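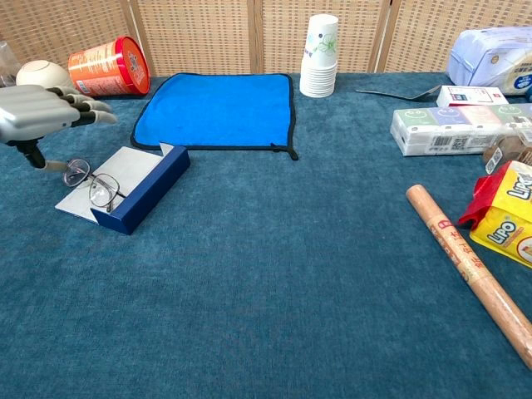
Glasses, their case and a robotic hand on a carpeted table.

Budgeting for a tidying robot at home

The hand gets all the attention in the brochures, but it is one line on the bill. Before you ask Zasteck, Clondell or anyone else for a quote, get these things on paper.

1. List the things you want picked up. Write down real items from your own shelves: glasses, a cloth, a rolling pin, paper cups, a bowl. Ask the seller to quote for that list.

2. Measure the table. Ours is 164 cm long and 90 cm deep. Check the reach at the far corners, and add room for the base at the near edge.

3. Price the surface. Carpet or thick cloth keeps round things from rolling. A folding screen along the back stops cans and tubes going over. Both are cheap next to the arms.

4. Decide on one hand or two. Two hands cost more, and the second one needs its own spare parts. Think about which jobs on your list need something held steady. 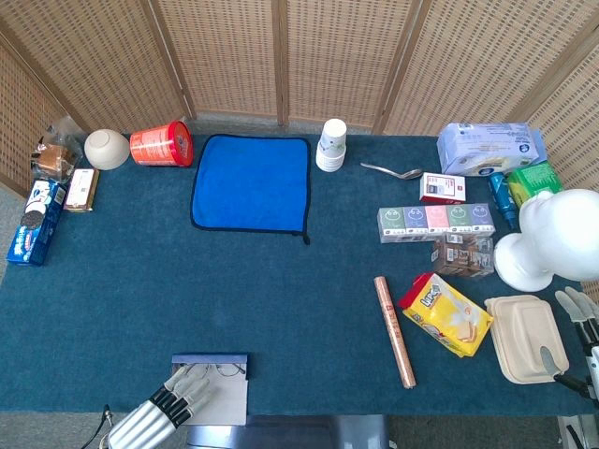

5. Set money aside for upkeep. We put away 64 dollars a month for fingertips and cables.

6. Ask about delivery. Plernano quoted us 7 weeks, so an order placed now should arrive in May. Get the date in writing.

Prices last checked 2026-04-06.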